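4.2 Grabación de una demostración por control remoto

Antes de empezar, cargue la escena en Ornia y compruebe que el mando aparece como conectado en la barra inferior.

1. Abra Demostraciones > Nueva y elija el perfil Derkum.
2. Seleccione la vista de muñeca. Los dedos de la pinza deben apuntar hacia la parte superior de la ventana.
3. Pulse Grabar y espere 3 segundos sin mover el mando.
4. Guíe la pinza despacio hasta el objeto. Mantenga pulsado el gatillo para cerrarla.
5. Suelte el gatillo y pulse Detener.

Si la vista sale girada, vuelva al paso 2 antes de grabar nada.

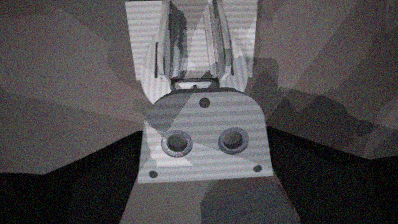
Figura 28. Vista simulada de la pinza, con los dedos hacia arriba.

El grano y las bandas horizontales finas no afectan a las trayectorias guardadas —el registro de posiciones es independiente del vídeo—. Para reducirlos, suba Muestras a 600 en Ajustes > Vista.

Nota: cada demostración se guarda por separado. Puede borrar las fallidas desde la lista.

PRECAUCIÓN: no cambie de perfil con la grabación en curso. Se pierden los datos desde la última pausa.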